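We use cookies to keep this site running. By continuing you accept our cookie policy.

TABLE FOUR

Episode 73 at ten past six. Coffee gone. The heater in the Dundwood building ticks and ticks and gives off nothing.

She had the leader arm in both hands, elbows in. Breathe out, close, lift. The follower did what she did, a hair late, always a hair late. You stopped noticing by the second week. Then you went home and reached for a light switch and waited for the other hand.

Bowl up. Bowl over. Bowl down.

Pedal. Saved.

"Keep or toss?" from the next booth.

"Keep."

"You paused."

"I was thinking."

"They don't want thinking. Thinking comes out as jitter."

True. Bravell had sent a note around in November, half a page, all of it about pauses. The model had learned to hover. It would get over a cup and just hang there, like somebody trying to remember a name, and it had learned that from them. From her, probably. She'd watched the clip on the big monitor with everyone else and knew the hover right away. It was how she stood in front of the fridge.

200 by end of shift. She wasn't going to make 200.

Reset. Bowl back on its spot, spoons anywhere, the sheet said vary the spoons. So she varied the spoons. Turned one. Turned it again, didn't like it, turned it back. Her mother used to slap her wrist for that, fussing with the table when people were already at the door. Sit, it's fine, sit. And she'd sit and reach out under the talk and move a spoon anyway.

Her mother's good plates had gone to a cousin. She never asked for them. Should of asked.

Episode 74. Too fast, the rim slipped, a clack you could hear two booths down. Toss.

Episode 75. Keep.

Grīnberga was the name on the door upstairs, and upstairs said the whole set would ship at 1648 episodes and not one more. After that a different table. Maybe towels. Unetti had towels, people said the towels were worse, towels never ended up the same way twice and your sholders went by lunch.

She stretched her fingers. Looked at the side monitor, the head view, which she wasn't supposed to do between takes. It made people self-conscious. But she liked it, the table from up there. Taller than her. About how it must have looked to her mother, standing, everyone else in chairs.

The two kids on the black-rimmed plate were still staring at the ground. All week they'd been looking for whatever it was.

She put her foot on the pedal and brought the gripper down over the bowl — no pause, no thinking — and the whole time she was thinking.
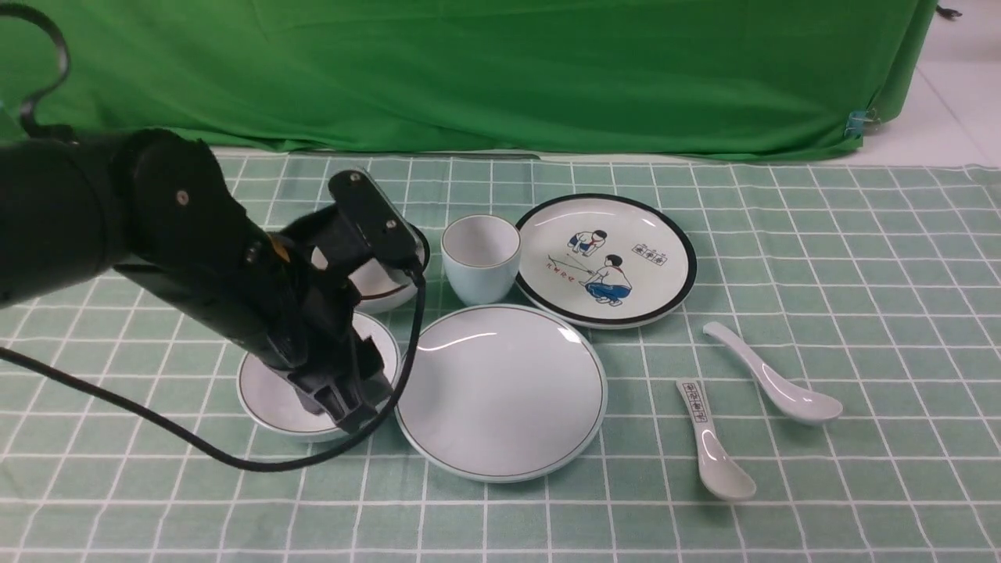

EPISODE 76

Keep, she said, before anybody asked.

"You sure? You went kind of slow."

"Slow's allowed. Slow isn't stopping."

A shrug she could hear through the partition. The pedal clicked over there, then the motors, that small whine.

She reset the bowl. Left the spoons alone this time. Then reached out and moved one.

14 comments · 2 shares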